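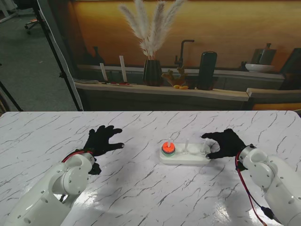

Quinlan Adds Tower of Hanoi Puzzle to Its Tabletop Line

BALPORT, November 8, 2018 – Quinlan, a maker of tabletop puzzles, today announced its version of the Tower of Hanoi. The set has a white base with rounded corners, three white pegs and a stack of colored rings. It goes on sale in January.

The rules are the usual ones. The player moves the whole stack from one peg to another, one ring at a time, and a larger ring may never go on top of a smaller one.

"Most sets we looked at were plain all the way through," said Solange Brito, product manager at Quinlan. "We gave the rings colors so that people working on it together can say 'move the green one' and be understood."

Each color has its own place in the order of sizes, and the orange ring is a good one to start with when showing a child how the puzzle works. 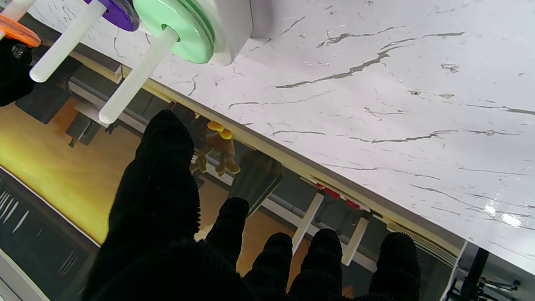
Before settling on the design, Quinlan lent sets to 15 classrooms and 60 homes in the Ulside area. Comments from both groups led to a change in the spacing of the pegs and a shorter rule sheet.

"The first sheet ran to four pages and people skipped it," said Andor Vida, who wrote the instructions. "The new one fits on a single page."

The first production run is 1,638 sets. Of these, 100 are set aside for schools and libraries, which can request one through the Quinlan office in Balport. The remaining sets will be sold through toy and game stores in Balport and Nitville.

Press contact: Nayara Assunção, Quinlan, Balport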